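Ticket: Right gripper opens under load during panel transfer
Site: Gravetbridge, test floor
Reported by: Dilek Işık
Assigned to: Oğuzhan Bayram
Status: Monitoring

Summary
Right gripper released a ribbed black panel during transfer from shelving to floor square. Part dropped on carpet. No contact with personnel. No fault code on the operator screen. Arm completed the motion with nothing in the fingers and reported the cycle as good.

Initial report, Dilek Işık
Happened on the afternoon run in April, third release of the same kind that shift. Grip is fine at pickup. Fingers open when the wrist rotates to bring the panel upright. Smaller parts are not affected. I stopped the run and put the cell in hold.

Comment, Oğuzhan Bayram
Pulled the log. Grip force setpoint is constant through the move. Measured force falls to zero in one sample and comes back 90 ms later. The controller treats the zero as a completed release and drives the fingers open. Asked Dilek to repeat the transfer at 15 percent speed with the hold timer set to 1000 ms. 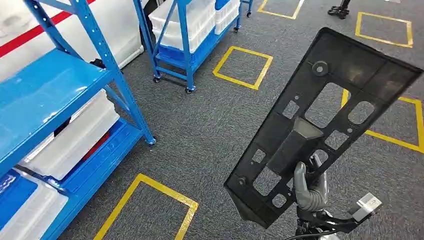 Repeated the transfer at low speed, same part type. No release at any wrist angle. At full speed the dropout returned on the first attempt, always in the last part of the rotation. Finger pads checked for wear and cleaned, no change. Swapped the pads with the spare set, no change. Pads ruled out.

Comment, Sevim Dağdelen
Check the force signal connector at the wrist before touching any parameters. We had a similar dropout on the Leder cell and the latch was not fully seated. Also, please do not leave the hold timer at 1000. It hides the dropout and delays a real release.

Comment, Oğuzhan Bayram
Connector was seated but the cable had no slack at full rotation. Rerouted with a larger loop and added strain relief. Hold timer back to default. Ran the rotation test at full speed with the panel gripped: no dropouts in the log.

Safety note, Hemi Partington
Until this is closed, everyone stays outside the marked squares while the arm is carrying a part. Stop the arm before picking anything up off the floor. The false "cycle good" is a separate problem and needs its own ticket. A lost part has to stop the cell.

Comment, Oğuzhan Bayram
Separate ticket opened with Candent for the release logic. Requested that a zero force reading outside the place step raise a fault and stop motion. Waiting on their reply.

Next steps
Dilek to run 3000 rotation cycles on the new cable routing and attach the force log. Close this ticket if there are no dropouts. If it recurs, replace the wrist cable and return the old one to Candent for inspection.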